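September, 4:20 pm

Song promo page for Livel, second pass. Nabila Belkadi sent over the final credits for "Gikar" and of course two playback singers got swapped, so I redid the video blurb and the poster caption. Cut the blurb down to 257 characters - the old one was 569 and the trailer page kept chopping off the director's name.

Anas Nasr wants the teaser to open on the chorus. I tried it at 20 seconds and liked it way more than I thought I would! Still waiting on the lyric sheet for Đồng, so that one stays in drafts (don't publish it, whoever reads this next).
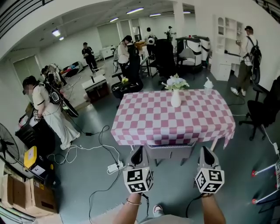
Flowers on the pink check tablecloth.

To do: ask Nitthorpe for the 2 missing stills, fix the spelling in the cast list.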